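Flundby FM has given its breakfast show to a man who podcasts from his laundry room, and the complaints arrived before he'd finished saying good morning. Davoud Taheri is 24, never went to broadcasting school, and has 2,359 subscribers. I'm told this last number is small.
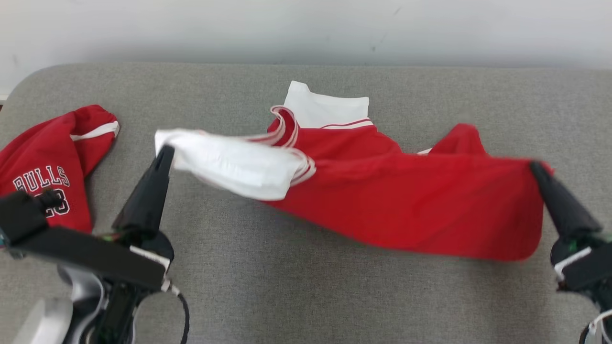 Radio bosses like a new hire to look the part, meaning a blazer in the press photo and a mug in the hand. Taheri would do the job as well in a red basketball jersey with striped trim. He talked to Annelies Verbeke about bus fares for 90 minutes — two songs, no shouting — and I missed my stop. The old host never made me miss anything.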